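About the Skemcombe Robotics Club

We're the after-school robotics club at Skemcombe High, and we love what we do! Members come from every grade and from all over the building: band kids, soccer players, people who have been taking toasters apart since kindergarten, and people who signed up because a friend did. If you've never written a line of code or held a hex key, you'll fit right in.

The club meets in the old drafting room at the end of the science hall (look for the door with the Garkell Cup pennant on it). Gumaro Rosales, who teaches physics and shop, started it when a handful of students asked to stay late and keep working on their line followers. Mireille Najjar joined him the next year to coach programming, and she still runs the Python warm-ups that open every practice.

What we work on

In the fall everybody learns the basics together. New members pair up with someone who's been through it once, and each pair gets a small arm exercise to plan, program, test and then test again. After winter break we split into two teams. Team Bretberg builds a mobile robot for the Garkell Cup, our regional competition in February. Team Chamoun takes on the Small Stuff project, which is all about getting a robot arm to handle things that roll, spill and scatter.

Small Stuff has turned into a club favorite. Pushing a box across a table is pretty friendly work for a robot, but a heap of grains changes shape every time you touch it, so students have to think hard about angle, speed and how low the tool should go. There's a lot of cheering over very small piles!
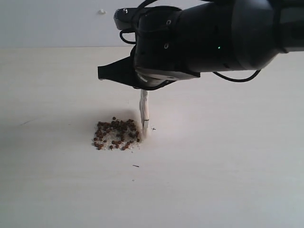

Small Stuff: the arm brings a narrow white tool down to a heap of white grains and reddish-brown seeds.

Students write the moves themselves and keep a shared notebook of every run, good or bad. The notebook is at 80 pages now and has some wonderful drawings in it. Each spring the team presents what it learned at our open lab night, and younger brothers and sisters get to pick the materials for the last round (one year it was cake sprinkles, and we were finding them until June).

Competing

The Garkell Cup scores teams out of 100, split between the robot's run and an interview with the judges. We've gone to the last 3 Cups and come home each time with a long list of ideas for the next robot. Everyone on Team Bretberg travels, including first-years.

Joining

You can join at any point in the year. There's no tryout and no fee, and we have safety glasses in all sizes. Just bring a notebook and closed-toe shoes. Our next open practice is October 5, 2024, and families are welcome to come in, look around and ask the students anything. Stop by the drafting room or leave a note for Mr. Rosales or Ms. Najjar at the front office.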